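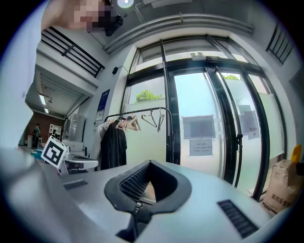
Upstairs railing and the long white run across the ceiling, round light on.

September 11, 2024

Back on the sourdough crackers, batch 3 of the rye series. I fed the Verbeke starter last night and forgot to write down when, so the sourness notes for this one are worth very little (sorry, future me!). It smelled great this morning though, sharp and a bit like green apple.

Flour is the last of the Plilar dark rye, 87 g, and I made up the rest with the Brikmont white I bought in June. The dough drank more water than batch 2 did and still felt stiff. I let it sit 30 minutes before rolling and that helped a lot, way less spring-back, and I could get it thin without fighting it. Should have been doing this from the start.

Caraway: too much. I love caraway and this was too much. Half next time, and crush it first, the whole seeds tear the sheet when you roll over them.

Baked on the old dark tray. Edges went brown well before the middle was crisp, same as before, so I pulled the outside ones early and put the rest back in. Would like to try the Terkotance stone if it's free, and if anybody is using it please scribble a note on this page so I don't go hunting for it again.

Tasting: good snap on the thin ones, the thick ones are basically roof tile. Salt is right at last, leave it alone! A little bitter at the end, could be the rye, could be the browning. Want to run a paler tray next to a darker one from the same dough and see.

To do: order more rye, label the starter jar with the feed time, find the good docking wheel.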